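Progress report to the Cozma fund, second period, 6/7/25

The Skarnside repair evenings have now run for a full half year. We held 6 sessions in this period, and people brought in 283 items. Of those, 136 went home working. Lamps and toasters did best. Small radios did worst, mostly for lack of parts.

Spending is within the grant. The largest cost was the hall at Urnadwood, where the rent went up in the spring. We moved money from printing to cover it — the posters from last year still have the right address, so we reused them.
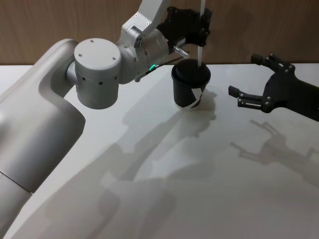 Sebastian Marinescu wrote to us after the last session that the waiting list is too long and that he'd rather be told on the door than sit for an hour with a broken kettle. He has a point. Starting in July we will hand out time slots at the entrance and stop taking new items an hour before closing.

Parts remain the weak spot. Markanex agreed to sell us fuses and cords at trade price, but two orders came late and one was short. Florin Dinu is looking for a second supplier.

We have not yet started the sewing table promised in the application. Both machines are in storage and need servicing first. The cost is in the budget, and we expect to open the table in the next period.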